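Kodmont Kitchen Notes: Questions We Get About Miracle Cookware Coatings

Do I need a "lifetime" nonstick pan?
Probably not. Read the Gratix warranty and see how long a lifetime is. Ours ran out in January, after two years, and it never covered scratches, stains or "normal loss of release." What's left?

Is ceramic coating safer?
Safer than what? Ask the seller that and watch the subject change. Most boxes compare the pan to some older pan they don't name.

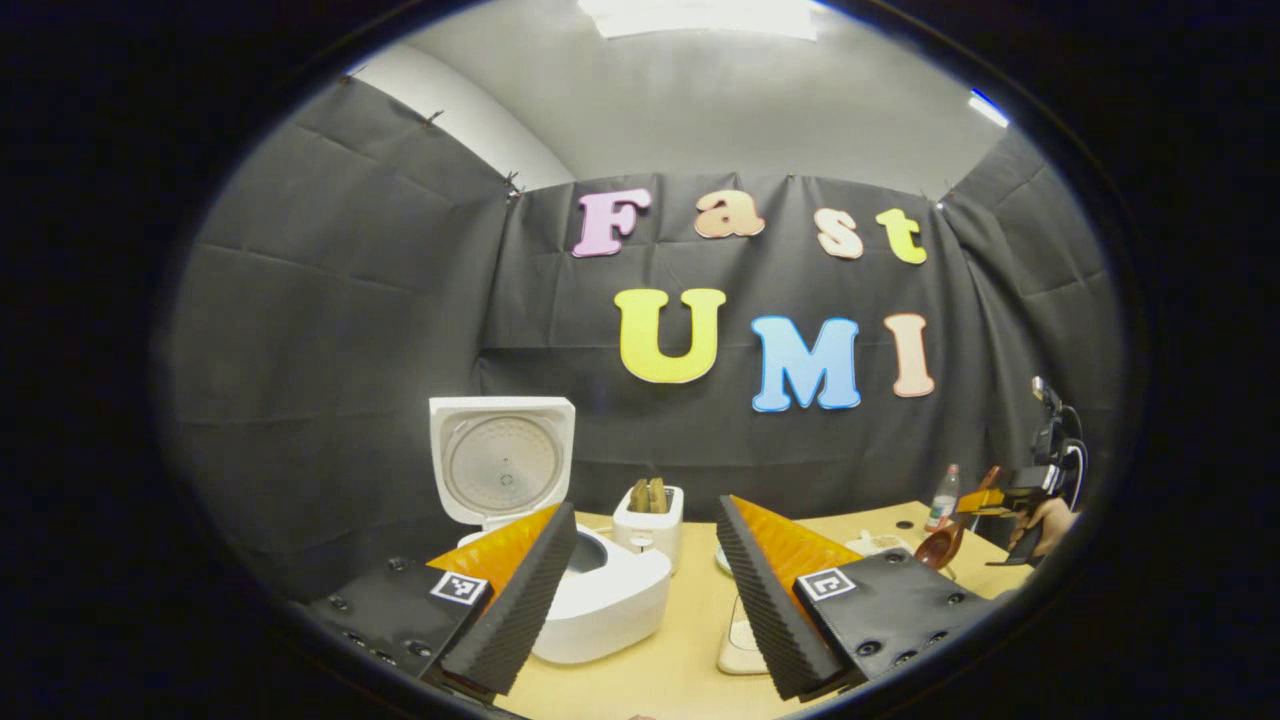
Photo: Uibo / Kodmont Kitchen Notes

Vorkeo says its pan passed 2103 egg tests. Is that good?
We asked how much oil was used and how hot the burner was. The reply was a coupon. Until a company prints its method, treat the number as decoration.

Does a higher price mean a longer life?
We doubt it. The $91 pan and the $456 set we bought came with nearly the same care leaflet, down to the typo.

Can I put it in the dishwasher?
The label says yes. The small print says hand washing is "preferred." Believe the small print.

So what do you cook with?
Plain carbon steel, mostly. It rusts if you neglect it, and it's a pain with tomato sauce.

Do you take free samples?
No. Please stop mailing them.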